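# 索引器在忙什么：拆解 Windows 7 搜索服务的磁盘占用

2010年5月20日　Honeo 桌面系统专栏

资源监视器的“磁盘”选项卡按总字节数排序之后，排在最前面的经常是 SearchIndexer.exe。硬盘灯长亮，前台程序打开文件的速度明显下降，任务管理器里的处理器占用却只有百分之几。许多用户到这一步就去服务控制台把 Windows Search 禁用了。禁用之后磁盘确实安静，代价是开始菜单只能搜到程序名和控制面板项目，资源管理器的搜索框退回到逐个文件扫描，库视图中按作者、标签等属性排列的功能也会受限。

本文讨论的是禁用之前可以做的检查。测试在 4 台配置相近的台式机上进行，系统均为 Windows 7 专业版，内存 8 GB，系统盘为普通机械硬盘。机器上装有邮件客户端 Brellby 和同步备份软件 Clostora，这两个程序都会与索引器发生关系，后文分别说明。

## 三个进程的分工

搜索服务的服务名是 WSearch，显示名为 Windows Search，启动类型默认为“自动（延迟启动）”。服务运行后，任务管理器中最多会出现三种相关进程。

SearchIndexer.exe 是服务本体，以本地系统帐户运行，负责维护待处理队列、合并索引、响应查询。索引数据库也由它打开和写入。

SearchProtocolHost.exe 负责按协议取得数据。文件系统是一种协议，脱机文件是一种，邮件客户端注册的存储又是一种。系统里可能同时有两个这样的进程，一个以系统帐户运行，另一个以当前登录用户的身份运行，后者用于访问只有该用户才有权打开的数据。

SearchFilterHost.exe 装载筛选器，也就是实现了 IFilter 接口的组件，从具体格式中抽取文字。筛选器代码质量参差不齐，放在单独的低权限进程里，崩溃时不至于把整个服务带倒。

后两种进程在索引器没有工作时会自行退出，反复出现和消失属于正常现象。需要留意的情形是 SearchFilterHost.exe 长时间占满一个处理器核心，这通常说明某个筛选器在处理某个文件时陷入循环。

## 数据放在哪里

索引数据库的默认位置是：

`C:\ProgramData\Microsoft\Search\Data\Applications\Windows\Windows.edb`

ProgramData 是隐藏目录，其下的 Search 目录还有权限限制，以管理员身份才能进入。数据库采用可扩展存储引擎（ESE）格式，同一目录下的 MSS 开头的文件是事务日志和检查点文件，服务运行期间不要手工删除。

数据库的体积取决于被索引的项目数和其中文字的多少。图片和视频只贡献属性，占用很小；邮件和纯文本贡献全文，占用很大。数据库文件只会在内部回收空闲页，文件本身不会随着内容减少而立即缩小。删除了大批邮件之后，Windows.edb 的大小往往没有变化，原因就在这里。

若系统盘空间紧张，可以把索引位置改到另一块硬盘。路径是“控制面板 → 索引选项 → 高级 → 索引位置 → 选择新的位置”。修改后服务会重新启动并搬移数据。新位置必须是不可移动的本地磁盘，格式为 NTFS。放到另一个分区但仍在同一块物理硬盘上，对读写争用没有改善，磁头还要在两个区域之间往返。

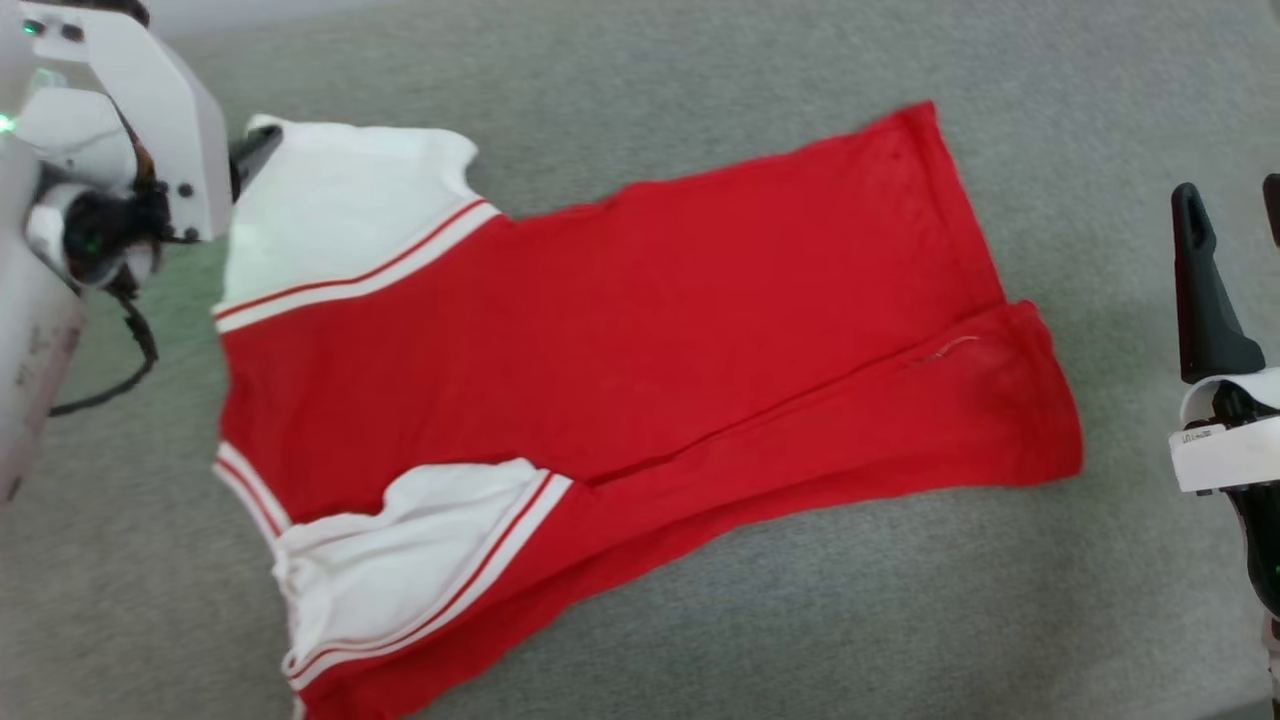
搬移期间不要同时运行磁盘碎片整理。两者都需要大量随机读写，叠加之后搬移时间会成倍延长。Windows 7 的碎片整理默认列在任务计划中，在动手之前应先查看下一次触发的时间。

## 变更通知与全盘遍历

索引器得知文件变化的方式有两种。对于 NTFS 卷，它读取更新序列号日志（USN 日志），从上次记下的位置继续向后处理，只取有变化的项目。对于不支持该日志的卷，它依靠目录变更通知，服务停止期间发生的变化便无从得知，下一次启动时需要遍历。

USN 日志有容量上限，写满后旧记录会被丢弃。如果两次处理之间的变化量过大，索引器发现自己记下的位置已经不在日志中，就会退回到对整个卷的遍历。查看日志状态的命令如下，需要在提升权限的命令提示符中执行：

`fsutil usn queryjournal C:`

输出中的“最大大小”和“分配增量”两项决定日志能容纳多少记录。“第一个 USN”持续快速增长，说明旧记录正在被清除。造成这种情况的常见来源是编译输出目录、虚拟机磁盘所在目录以及同步软件的暂存目录。

Clostora 属于最后一种。它在用户目录下建立暂存区，每次同步先把改动过的文件复制到暂存区，计算校验值，上传后再删除。暂存区恰好位于用户目录之内，而用户目录在默认的索引范围中，于是每个文件都要经历一次创建、一次索引、一次删除、一次从索引中移除。同步 over 2000 个小文件时尤其明显。处理办法是在索引选项中把暂存区排除，步骤如下。

1. 打开“索引选项”，点击“修改”。
2. 点击“显示所有位置”，确认用户帐户控制提示。
3. 在树中展开“用户”下的当前帐户，找到 Clostora 的暂存文件夹，取消勾选。
4. 确定后等待对话框顶部的状态文字稳定。

只给文件夹设置“隐藏”属性不够稳妥，软件升级后可能重建文件夹并丢掉属性。也可以在文件夹属性的“高级”中取消“除了文件属性外，还允许索引此文件夹中文件的内容”，但这一项只阻止内容抽取，文件名和属性仍会进入索引，创建和删除的处理照样发生。

## 邮件存储

Brellby 把全部邮件保存在单个存储文件里，并向搜索服务注册了自己的协议处理程序。索引器因此看到的是一封封邮件，而存储文件本身应当从文件索引中排除。安装程序会写入这条排除规则，前提是存储文件处在默认位置。用户把存储文件挪到别处之后，规则不会跟着更新。

此时索引器会把它当成一个扩展名未知的大文件，每次客户端写入都触发一次变更通知。扩展名未知的文件默认只索引属性，单次开销不大，但邮件客户端写入频繁，队列里会不断出现同一个项目。在“高级选项 → 文件类型”中找到对应扩展名，取消勾选即可。

另一个问题出在附件。Brellby 的协议处理程序会把附件交给系统筛选器，机器上安装的第三方筛选器也会参与。测试机中有一台装着 Correa 文档阅读器，它附带的筛选器遇到加密文档时不返回错误，一直等到超时。SearchFilterHost.exe 随后被终止并重新启动，同一个附件又被排进队列。应用程序事件日志中，来源为 Search 的警告反复出现，警告里带有项目的路径，据此可以定位到具体的邮件。

卸载筛选器之前，先记下原有注册项。筛选器与扩展名的对应关系保存在注册表 HKEY_CLASSES_ROOT 下各扩展名的 PersistentHandler 子项中。更简单的验证方式是在“文件类型”选项卡里把该扩展名改为“仅为属性添加索引”，观察警告是否停止。本次测试中改动之后，该机的警告不再出现。

## 退让机制

索引器并非始终全速工作。检测到键盘或鼠标输入时，它会降低处理速度，对话框中显示“由于用户活动，索引速度已降低”。内存或磁盘空间不足时也会暂停。使用电池供电的便携机会根据电源状态进一步收缩。

索引器还以低优先级发出磁盘请求。Windows Vista 之后的系统支持输入输出优先级，前台程序的请求先得到处理。不过机械硬盘的寻道一旦开始就不能撤回，大量分散的低优先级请求仍会增加前台请求的等待时间。在资源监视器中，观察“磁盘活动”表格的“输入/输出优先级”列，属于索引器的条目应当显示为“后台”或“低”。若显示为“正常”，先检查组策略中是否启用了“禁用索引器延迟”：

`计算机配置 → 管理模板 → Windows 组件 → 搜索`

该策略启用后，索引器在用户操作时也不退让，适合新机首次建立索引，之后应恢复为“未配置”。我们见过部署镜像时打开这一项、交付时忘记关闭的例子。
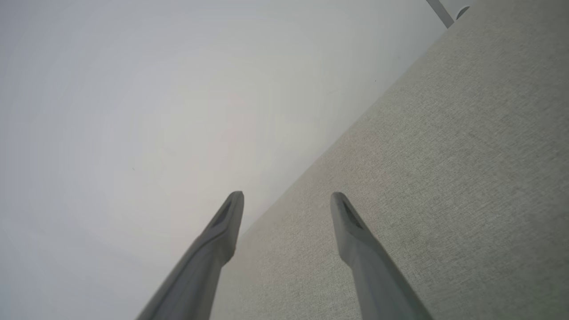 *浅色光滑平面与灰米色带纹理表面的斜向交界。*

## 重建之前的顺序

网上流传的建议多以“重建索引”开头。重建会清空数据库并重新处理全部项目，在此期间搜索结果不完整，磁盘负载也处在最高水平。如果根源是某个筛选器或某个频繁改写的目录，重建后症状会原样回来。比较合理的顺序是：

- 在资源监视器中选中三个相关进程，记录 60 秒内读写最多的文件路径；
- 查看应用程序日志中来源为 Search 的条目；
- 核对索引范围，排除暂存、缓存和编译输出目录；
- 核对大体积单文件存储的扩展名；
- 检查第三方筛选器；
- 检查组策略。

资源监视器看到的路径分两类。一类是 Windows.edb 及其日志，这是索引器自身的写入，说明它正在提交结果。另一类是用户文件，说明它正在读取内容。前者长时间占多数而待处理项目数不变，才有理由怀疑数据库本身。

数据库内部空闲页过多时，可以做脱机碎片整理，不必重建。先停止服务，再执行压缩：

`sc config wsearch start= disabled`

`net stop wsearch`

`esentutl /d C:\ProgramData\Microsoft\Search\Data\Applications\Windows\Windows.edb`

`sc config wsearch start= delayed-auto`

`net start wsearch`

第一行把服务设为禁用，防止压缩过程中有程序查询索引而将其重新拉起。等号后面的空格不能省略。esentutl 会在当前目录生成临时数据库，所在分区的可用空间要大于原文件。如果报告数据库处于非正常关闭状态，说明服务没有完整退出，应重新启动服务，等它完成恢复后再正常停止一次。

压缩过程中断电或强制结束，原文件一般不受影响，但临时文件会留下，需要手工清理。索引数据库没有备份价值，真正损坏时重建即可，应从 Clostora 一类软件的备份范围中去掉。它在服务运行期间被独占打开，备份软件借助卷影副本才能读到，每次又都判定为已变化，白白占用传输带宽。

## 哪些机器可以关闭

只运行单一业务程序的终端、作为文件中转的旧机器、以及从不使用搜索框的测试环境，可以直接禁用 WSearch。关闭方式以“打开或关闭 Windows 功能”中的“Windows Search”为准，取消勾选后资源管理器会隐藏与之相关的界面；仅在服务控制台中停用，界面仍然保留，搜索时会提示未使用索引。

固态硬盘用户的情况不同。索引器的随机读取在固态硬盘上代价很低，响应速度的损失基本察觉不到，写入量则仍然存在，在频繁改写的目录已经排除的前提下可以保持开启。使用小容量固态硬盘作系统盘的，建议按前文步骤把索引位置移到第二块硬盘，查询速度会有所下降。

测试所用的排除目录列表和计数器模板将随 10 月的专栏刊出，届时补充家庭组共享文件夹的远程查询部分。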